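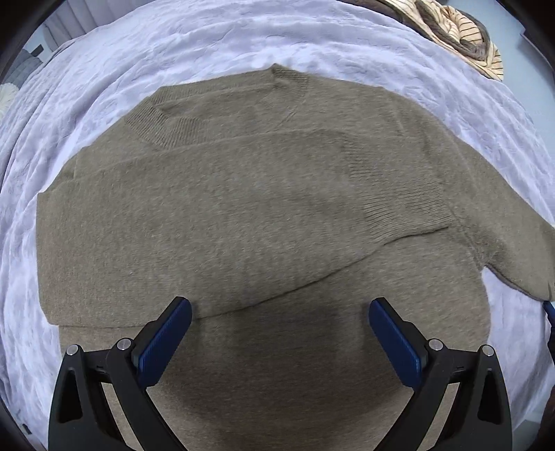 4. Redirects and old page addresses

If you are moving a website into Lastis from somewhere else, read this section before you switch anything on. If you have already switched it on, read it anyway, a little faster.

Every page on your old site has an address that search engines have spent years getting used to. Lastis builds new addresses from your page titles, and its taste will not match whatever your old system did. The redirect table is where you tell visitors and search engines which old address now belongs to which new page.

You will need: an administrator login, a list of your old addresses (see section 3, Exporting from Parry) and a spreadsheet program. Any spreadsheet program. We have seen it done in one meant for bowling scores.

4.1 Preparing the list

1. Open the file you exported in section 3. Delete the columns headed Owner, Last Edited and Mood. We don't know what Mood was for either.

2. Make sure 2 columns remain. Name the first one "old" and the second one "new", in lower case. Lastis is fussy about capitals and will reject "Old" with a message about permissions.

3. In the "old" column, remove the domain from each address and keep everything after it, starting with the slash. So the full address of your delivery page becomes /info/delivery.html and nothing more.

4. Fill in the "new" column by hand. Yes, by hand. The Suggest Matches button is fine for a first pass, but it works on word similarity and once sent every visitor looking for "returns" to a blog post about migrating geese.

5. Save the file as CSV.

Note: Leave a "new" cell blank only if the page is gone for good and nothing replaces it. Lastis will then report the page as removed. Sending all your dead pages to the home page looks tidy, but search engines tend to treat it as an error, and visitors tend to treat it as an insult.

4.2 Loading the table

1. Go to Settings, then Addresses, then Redirects. If you see only Settings and Addresses, you are logged in as an editor. Log out and come back as an administrator.

2. Choose Load File and pick your CSV.

3. Leave the type set to Permanent. Temporary is for pages that are coming back, such as a shop page closed for October. It is not for people who are nervous about Permanent.

4. Press Check. Lastis lists any problems in red. The usual ones are loops (page A points to page B, which points to page A) and chains of more than 3 hops. Fix these in the spreadsheet and load it again – editing them on screen works, but your file and your table will quietly stop agreeing with each other.

5. When the list comes back clean, press Apply.

CAUTION: Apply replaces the whole table. It does not add to it. If you load a file with 2 lines in it, you will have a site with 2 redirects. Download the current table first, every time, even when you are sure.
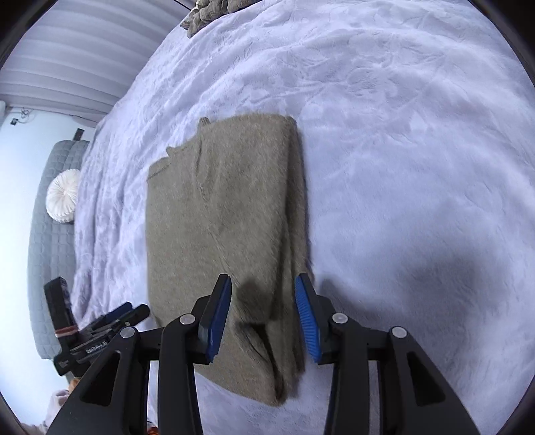 4.3 Checking your work

1. Open a private browser window. Your normal window remembers old redirects and will happily show you yesterday's mistakes.

2. Type in a handful of old addresses, starting with the pages that used to bring in the most visitors. Each one should land on its new page in a single jump.

3. Go to Reports, then Not Found, and leave it open over lunch. Anything that turns up here is an address you missed. Strange requests for files you have never owned are bots trying doors, and can be ignored.

4. Send your new sitemap to the search engines you care about (see section 6).

Note: Rankings often wobble after a move. Resist the urge to rewrite all your page titles during the wobble, or you will never know which change did what. The Hustden office did this during its own move, and Eirlys Probert still has the chart on her wall.

4.4 If you run more than one site

Each site has its own table. Switch sites with the menu at the top left before loading anything, and read the name twice. Customers of the Villirstead branch spent a morning being sent to Hustden's parking directions because somebody read it once.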